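# Notebook, Thu 27 August

Bathroom corner, day two of fiddling with it.

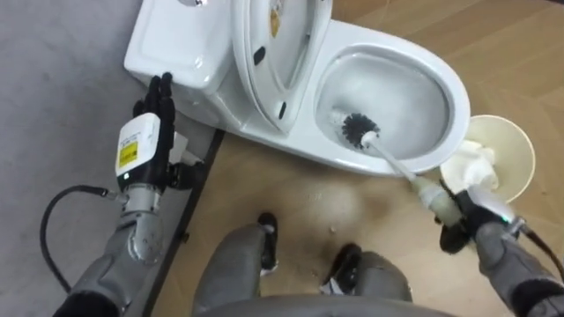
So, cleaning methods! I said I'd write up the toilet routine before I forget why I changed my mind on half of it, and Siham has already asked me twice where the notes are, so I'm doing it with a coffee and no lunch.

Starting point was Marjorie's old sheet, the one with the Garnus cleaner on it. Her order is lid up, cleaner under the rim, wait, brush, flush, wipe outside. I've cleaned toilets my whole adult life and never once thought about the order, but once you have to write it so five different people do it the same way you start arguing about everything. Do you brush the rim first or the water line first? Abdelkrim says water line, I say rim (dirt goes down, why would you do the bottom and then rain on it?). We tried both this morning and I still say rim, but I'll admit the difference on a bowl this clean is nothing you could see.

What I've settled on for now:

1. Lid and seat up, all the way back, and check they stay there.
2. Cleaner under the rim, going clockwise from the back.
3. Leave it. Marjorie's sheet says 15 minutes and I'm keeping that.
4. Brush under the rim, full lap.
5. Brush the walls down to the water, then the bottom.
6. Flush with the brush still in the bowl, so it gets rinsed.
7. Let the brush drip over the bowl. Then back in its holder.
8. Outside last: tank, button, lid, seat, base, floor around the base.

Step 7 is where I keep messing up. I get impatient, I swing the brush over to the holder and there's a line of drips across the parquet. Amr showed me the trick his mother uses, which is to drop the seat on the handle so the brush hangs there over the bowl by itself and you can go do something else. Works great with our seat! Only the handle has to be pushed well back or it slides out, and then you've got a brush on the floor and you're worse off than before.

About the brush. Round black head, long white handle, and I like it much more than the flat one we started with. The flat one was fine on the walls and hopeless under the rim. With the round head you press it into the wall low down and kind of roll it, and it reaches the curve at the front without you having to bend your wrist in a funny way. The grip end is nice too. I'd order a second one from Codura for the other bathroom but I want to see how the bristles look in November first, they were already splaying a little on the last one by then.

The floor is the thing I'd change if anybody let me. Wood next to a toilet is a pain. It looks lovely, and every drop shows, and I'm always nervous about the gaps between the planks. Ecaterina thinks we should run the gray mat all the way around the base. I went looking and the Karras mats come in a size that would do it, but then you have to lift the mat to clean under it, and I know us, we won't. For now: dry cloth over the shoulder from the start, wipe as you go, and no spray straight on the wood, spray the cloth.

Same goes for the paper cup. Siham started the habit of keeping one on the floor for used tissue and I thought it was silly for a whole day, and now I wouldn't do without it. Wiping the seat hinges takes three or four little bits of tissue, and they used to end up on the tank or (sorry) in my pocket. Stand the cup on the right, a bit away from the bowl. I kicked it over twice when it was in front of me.

Things that went wrong today, for the record:

- Used way too much cleaner on the first go. Foam up to the seat. Half of that is plenty.
- Forgot to take gloves off before touching the door handle. Cleaned the door handle.
- Tried the Flovo tablets in the tank because we had a pack lying around. Blue water, strong smell, couldn't see a thing at the bottom of the bowl. Not using them for this.
- Started wiping the tank before the bowl was done and had to do it over after splashing it.

Supplies: we have one bottle of cleaner left plus the bit in the bottom of the old one. The refills are 400 ml, so I'd get 4. Cloths are in room 321, second shelf, please put them back folded, I'm begging.

Abdelkrim wants a separate sheet for descaling and I agree it shouldn't be mixed in with this. The ring at the water line is a different job with a different product and a lot more waiting around. He can write that one, he has opinions.

Still to try: doing the outside with two cloths, one for tank and lid and one for seat and base, so I'm not turning the same cloth over and trying to remember which side is which. Also want to find out if the seat comes off without tools. Marjorie thinks there's a catch under the hinge, and I got down and looked and couldn't find it, but my glasses were upstairs.

Ecaterina is taking the corner after me tomorrow. I've left her the round brush, a fresh cup and the list taped inside the cabinet door.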